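About Flemard

Flemard tests whether robot arms can take over household and shop-floor chores. We have 19 people at two sites, Zornach and Broswood. Manufacturers send us hardware and we report what it can and can't do.

Most of our work is shelf work: picking a bin, moving it, putting it back square. Each chore is run on the same rig with the same parts until the failure rate settles.

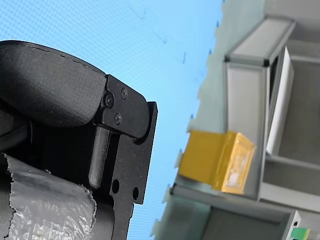 Gripper and aluminum shelving, with a yellow box on the lower shelf frame.

As of 10/2/23, our chore list has nine entries. Four are rated ready for unattended use, all of them with rigid objects in known positions. Folding, wiping and sorting mixed parts still need a person nearby. Ratings are reviewed every September.

Our test software, Mets, is licensed separately. Contact the Broswood office for terms.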